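공유 작업실 이용 자주 묻는 질문

엔다리(Endari) 공유 작업실을 처음 쓰시는 분들이 많이 물어보시는 내용을 모았습니다. 여기에 없는 내용은 사무실로 문의해 주세요.
최종 수정: 2019년 3월 8일

가입과 이용권

어떤 이용권이 있나요?
월 이용권과 10월에 시작하는 반년 이용권이 있습니다. 월 이용권은 결제한 날부터 한 달 동안 쓸 수 있고, 반년 이용권은 시작일이 정해져 있어 중간에 들어오시면 남은 기간만큼만 계산합니다. 하루 이용권은 현재 판매하지 않습니다.

가입할 때 무엇이 필요한가요?
신분증과 연락 가능한 전화번호가 필요합니다. 사업자 명의로 가입하실 경우 사업자등록증 사본을 함께 내 주세요. 미성년자는 보호자 동의서가 있어야 하며, 보호자가 동행할 때만 공구를 쓸 수 있습니다.

방문 상담을 하고 결정해도 되나요?
됩니다. 안내는 세군도 마마니(Segundo Mamani) 실장이 맡고 있으며 전화로 시간을 잡으시면 됩니다. 상담만 받고 가셔도 비용은 없습니다.

출입과 열쇠

출입 카드는 언제 받나요?
안전 교육을 마친 날 바로 드립니다. 카드는 본인만 쓸 수 있고 가족이나 동료에게 빌려줄 수 없습니다. 카드를 빌려준 사실이 확인되면 한 달 동안 출입이 정지됩니다.

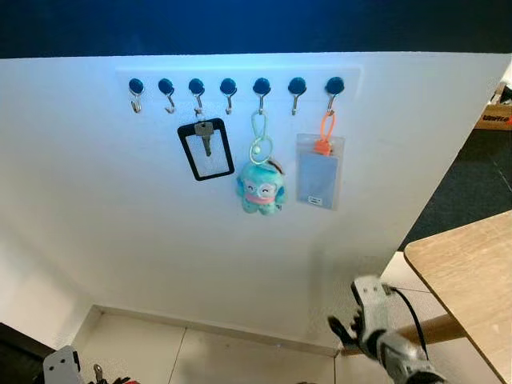 카드를 잃어버리면 어떻게 하나요?
먼저 전화로 분실 신고를 해 주세요. 신고가 들어오면 해당 카드를 정지하고, 새 카드는 다음 영업일에 발급합니다. 재발급 비용은 첫 번째는 무료이고 두 번째부터 청구됩니다. 나중에 잃어버린 카드를 찾으셨다면 사무실에 반납해 주세요. 정지된 카드는 다시 살릴 수 없습니다.

밤에도 들어갈 수 있나요?
월 이용권은 밤 열 시까지, 반년 이용권은 자정까지입니다. 재단기와 집진기는 소음 때문에 저녁 여덟 시 이후에는 쓸 수 없습니다. 손바느질, 조립, 도면 작업은 마감 시간까지 괜찮습니다.

손님을 데려와도 되나요?
한 번에 한 분까지 가능합니다. 입구 방명록에 이름을 적고, 작업 구역이 아닌 라운지에서 만나 주세요. 손님은 기계를 쓸 수 없습니다.

보관

사물함은 몇 칸까지 쓸 수 있나요?
개인 회원은 한 칸이 기본입니다. 사물함은 모두 47칸이고 현재 대기자가 12명 있습니다. 한 칸을 더 원하시면 대기 명단에 이름을 올려 주세요. 개인 회원의 첫 칸을 먼저 배정하고 남은 칸만 추가로 드립니다.

사물함 열쇠를 집에 가져가도 되나요?
가져가셔도 되고 두고 가셔도 됩니다. 다만 공구실과 자재실 열쇠는 건물 밖으로 가지고 나갈 수 없습니다. 공용 열쇠는 쓰고 나서 바로 제자리에 걸어 주세요.
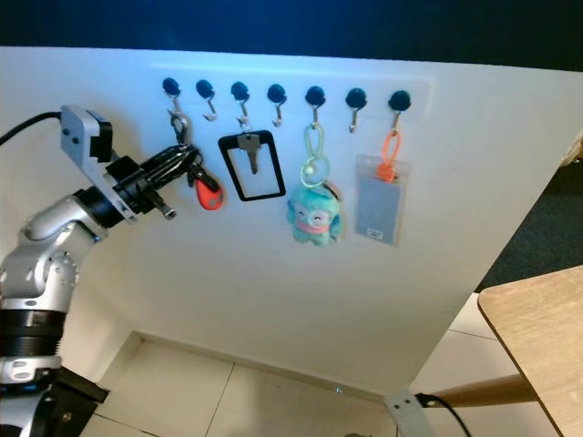

열쇠에 표식을 달아도 되나요?
네, 개인 열쇠에는 자유롭게 다셔도 됩니다. 같은 모양의 열쇠가 많아 바뀌는 일이 가끔 생기므로 오히려 권해 드립니다. 종이 이름표는 금방 해져서 글씨를 읽기 어렵습니다. 물방울 모양의 빨간 키홀더처럼 색과 모양이 뚜렷한 것이면 고리에 걸어 두어도 알아보기 쉽습니다. 표식에 전화번호나 집 주소는 적지 마시고 회원 번호만 적어 주세요. 공용 열쇠에 달린 표식은 떼거나 바꾸지 말아 주세요.

큰 작업물을 며칠 두고 가도 되나요?
자재실 안쪽 선반에 최대 4일까지 둘 수 있습니다. 회원 번호와 찾아갈 날짜를 적은 쪽지를 붙여 주세요. 기한이 지나면 문자로 한 번 안내하고, 그래도 연락이 없으면 지하 창고로 옮깁니다. 창고 보관료는 따로 받습니다. 칠이 덜 마른 작업물은 선반에 올리지 말고 건조대를 쓰세요.

택배를 작업실로 받을 수 있나요?
받을 수 있습니다. 주소 끝에 회원 번호를 꼭 적어 주세요. 착불 택배와 냉장 식품은 받지 않습니다. 목재나 철재처럼 무거운 자재는 도착하는 시간에 본인이 계셔야 합니다.

장비와 교육

안전 교육은 꼭 받아야 하나요?
모든 회원이 받아야 합니다. 기본 교육은 50분이고 출입 방법, 소화기 위치, 비상구, 공구 반납 순서를 다룹니다. 재단기나 레이저 장비를 쓰시려면 장비별 교육을 따로 신청해 주세요. 다른 작업실에서 받은 수료증은 인정하지 않습니다.

장비 예약은 어디서 하나요?
예약 시스템 그랄리스(Grallis)에서 합니다. 아이디는 회원 번호이고 첫 비밀번호는 가입할 때 문자로 보내 드립니다. 예약 시간에서 15분이 지나도 오지 않으시면 자동으로 취소됩니다. 취소가 세 번 쌓이면 그달에는 예약을 할 수 없습니다.

쓰던 공구가 고장 나면 제가 물어내야 하나요?
정상적으로 쓰다가 생긴 고장은 작업실에서 수리합니다. 고장 난 공구는 제자리에 되돌려 놓지 말고 수리함에 넣은 뒤 증상을 적어 주세요. 건물 밖으로 가지고 나갔다가 망가진 경우에는 수리비를 청구합니다.

환불과 해지

중간에 그만두면 환불이 되나요?
월 이용권은 한 번도 출입하지 않으셨다면 전액 환불됩니다. 출입 기록이 있으면 남은 날짜로 계산해 돌려드립니다. 반년 이용권은 쓰신 달을 월 이용권 가격으로 계산해 뺀 나머지를 환불합니다.

해지할 때 반납할 것이 있나요?
출입 카드와 사물함 열쇠입니다. 사물함은 비우고 문을 열어 둔 채 사무실에 알려 주세요. 열쇠가 없으면 자물쇠 교체 비용을 빼고 환불합니다. 환불금은 결제하신 카드로 들어가며 카드사에 따라 며칠 걸릴 수 있습니다.

잠시 쉬었다가 다시 다닐 수 있나요?
반년 이용권에 한해 한 달까지 정지할 수 있습니다. 정지 기간에도 사물함은 그대로 쓰실 수 있지만 작업 구역 출입과 장비 예약은 되지 않습니다. 신청은 정지를 시작하는 날 전까지 사무실에서 받습니다.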